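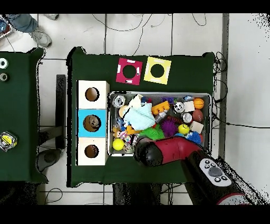

Open Day Report: Robot Sorting Project

Report to the Khumalo Fund, second grant period
Prepared by the project lead, Rivmont Robot Workshop
9/25/21

Summary

Our open day is behind us and it went better than any of us had dared to hope. We had 69 visitors over the course of the afternoon, most of them families from Rivmont and Clavthorpe, along with two school groups and a handful of people from local packing firms. The robot was running or being set up for nearly the whole time. We promised you in May that we would show the sorting work to the public before the end of the grant period, and we are very happy to report that this is done.

What we showed

The main demonstration was picking from clutter. A tray is filled with a jumble of toys and household things, and the arm reaches in from the side of the table to pick one out. We like this task because people get it right away. Anyone who has dug through a toy box knows that the thing you want is under three other things, and that a soft cloth behaves nothing like a tennis ball.

Next to the tray we kept the boxes with round holes, which are there for the second half of the task, picking something up and then dropping it through an opening. Getting an item out of the pile is one problem. Lining it up with a hole is quite another, and the younger visitors had plenty of advice for the arm on this point (loud advice, too!).

We ran the demonstration in rounds of 20 minutes, with a short talk before each one and time for questions afterward. The talk got shorter as the day went on. By the last round we had it down to a couple of sentences, and we think it was the best of the lot.

How the arm did

We want to be plain about this. The arm did well on firm, rounded items and on blocks. It had a harder time with cloth, and with shiny things such as cans and metal cups, where it would sometimes hover, back off and try again. Visitors seemed to enjoy these moments as much as the clean picks, and they led to some of the best questions we had. One boy asked whether the robot was allowed to use its other hand, and we have been talking about a second arm ever since.

We had to stop five times for resets, all of them short. In two cases an item had rolled into a corner where the arm would not follow. The others were software stops, which are now logged and being worked through with our partners at Brurnska.

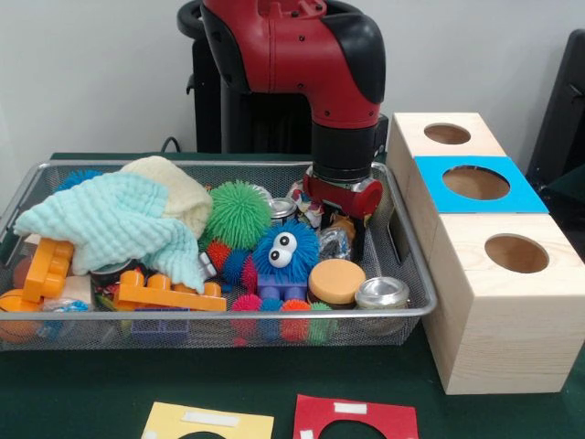 The mesh basket

For the later rounds we worked from a wire-mesh basket, with the wooden shape-sorting box standing to its right. It was a late addition to the program and a great one. The taller sides make the reach harder, as the gripper has to come down from above and fit in between things, and the mesh lets people at the front see what is going on lower down in the pile.

The spiky rubber balls were the clear favorites, along with the blue fuzzy one with the googly eyes. They are also really useful for us! Their soft spines give under the fingers of the gripper, so the shape the robot has planned for is never quite the shape it ends up holding. Small plastic bags are difficult in their own way, and we plan to spend a good part of the next period on them.

We also had felt squares with round cutouts out on the table. They let us change the color around a hole on the sorting box, and several children were keen to choose the color for the next round.

What visitors told us

We left cards by the door and got a nice stack back. Three comments came up again and again: people wanted more time close to the table, they wanted to be able to bring an object from home, and they wanted a screen showing what the robot sees. The last of these we can do cheaply. Bringing objects from home needs some thought, but we would love to try it with a limit on size.

Both school groups have asked for a return visit. One of the packing firms, from Clavthorpe, has offered us samples of its soft pouches for testing.

Costs

The day came in under budget. We have set the remainder aside for spare finger pads and a second basket, as agreed.

Next steps

Finish the fixes for the software stops and rerun the full set of basket trials.
Add a viewing screen beside the table.
Start work on bags and pouches, with up to 5 new items added to the set.
Host the two return school visits and report back on both.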